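Tromell Griltalthorpe 23 x 60 Spotting Binoculars for Night Sky Use

Price: £1,075
Stock code: 3839-G
In stock at our Griltalthorpe shop, or sent by courier within 2 working days

We sell a lot of big binoculars and we talk a fair number of people out of buying them. Please read the whole page before you press the button.

What the maker says

Tromell calls this model "an observatory you can carry to the garden". We wouldn't. It is a pair of binoculars with 60 mm front lenses and a magnification of 23, and at that power you will not be holding it in your hands, whatever the leaflet shows. Put it on a solid tripod and it becomes a very decent instrument. Hold it to your face on the back step and Jupiter will wriggle about like a tadpole.

The box also says you will see "the colours of deep space". You won't. Nebulae look grey to the eye through almost any binocular, this one included. The Orion Nebula is a lovely soft smudge with a bit of shape to it, and anyone who expects pink and blue has been looking at long-exposure photographs.

What you can expect to see

The Moon is superb. Craters along the line between light and dark stand out sharply, and you can spend an hour there without getting bored. Jupiter shows as a small, clean disc with its four bright moons strung out on either side, though sometimes one is hidden. Saturn is plainly not round, and on a steady night the ring can be made out. Do not expect gaps in it. Venus shows its phase well when it is a crescent, and is best looked at while the sky is still fairly bright, after the Sun has properly set. Mars is an orange dot for most of the year and a slightly larger orange dot when it is close.

Star clusters are where we think the money goes. The Beehive more than fills the view, and the Double Cluster in Perseus is the one thing that has made us want to keep the shop's own pair.

What we don't like

The case is poor for the price. The zip on our display model stuck in its first month. The supplied tripod bracket is plastic and bends slightly under the weight, so the view takes a while to settle after you touch the focus wheel. We sell the metal Van der Merwe bracket separately and would rather Tromell simply put one in the box.

The eyepieces are straight, too. Anything high overhead means crouching under the tripod with your neck bent back. Angled eyepieces cost more, and if your neck is already troublesome you should buy those or a small telescope instead.

Colour fringing

Tromell claims the lenses are "free from false colour". All lenses of this type show some. On this pair there is a thin violet edge to Venus and to the bright limb of the Moon, and it gets worse if your eye is off centre. Most people stop noticing after a week.

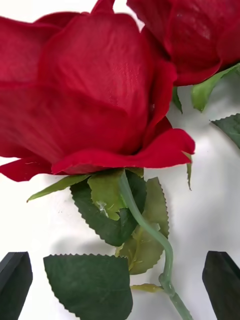

Coatings are the other thing buyers ask about, usually because an advert has told them that red-coated lenses are better at night. They aren't. A strong ruby shine on the front of a lens means that red light is being thrown back at you instead of going through to your eye, and some cheap makers use it because it looks dramatic on a shelf. If you want to judge a pair by daylight, find something deep crimson with folds in it, like the petals on these artificial roses, and see whether you can still tell the darker creases from the lighter, rosier parts. Through a heavy ruby coating that sort of red goes dull. The Tromell has a faint green coating and keeps its reds well enough.

What's in the box

Binoculars, soft case, neck strap (don't), plastic tripod bracket, four lens caps, cleaning cloth, leaflet. There is no tripod.

Will it fit my tripod?

The bracket takes the standard photo screw. A light travel tripod will hold the weight, but it will shake in any wind. We have used it on the Jidemau heavy tripod and that was steady enough for Saturn – just.

Returns

You may return them unused within the period shown in our terms. Cloud is not a fault, and we had to add that line in November.

Never point these at the Sun. No solar filter is supplied and we do not stock one to fit.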